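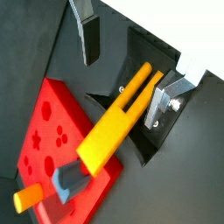 Wrist camera view, shape board and the yellow two-pronged part. Ornham bench.

About Workilano

We collect examples for robots to learn from. That's most of it. Small firm, two sites (Ornham and Brorkville), started by Marlina Tjoa and Mirko Bassi in a rented unit with one arm and a very slow laptop.

What we do day to day

An operator guides the arm through a task, start to finish. Pick up a peg, put it in the right hole, let go, back to start. Camera at the wrist records, so do the joints. Then the bench gets moved about a bit and off we go again. Board turned, pieces somewhere else, different light. A learning system fed the same tidy layout every time will only cope with that layout, so we mess things up on purpose.

Shape boards are our bread and butter. Foam ones mostly, stars and hexagons and ovals and so on. Cheap, easy to replace, and surprisingly hard for a gripper. Fixtures and brackets get bolted together in the workshop at Brorkville, usually the same week a client asks.

The Brunet set

Our biggest job so far. 2,566 finished examples, handed over in January. Every one watched back by a person before it went out. Bad grasps are kept but labelled, clients can leave them out if they want. Most don't.

A good operator can manage up to 40 examples in a morning. After that hands get tired and it shows in teh recordings, so we swap people over. Fifteen minute breaks, kettle's always on.

Who's here

Marlina Tjoa - runs the place, quotes, contracts
Mirko Bassi - arms, grippers, anything with a bolt in it
Kęstutis Strazds - recording software, storage, backups
Rosalba De Luca - trains operators, checks the labels
Évan Cordier - Brorkville workshop, also deliveries

Working with us

Send us the task, the parts if you have them, and a rough idea of how many examples you need. We'll do a short trial batch first. If the trial's no use to you we change the setup and try again befor anyone signs for the full job.

Visits welcome at Ornham, mornings best. Ring ahead please, the door buzzer is still broken.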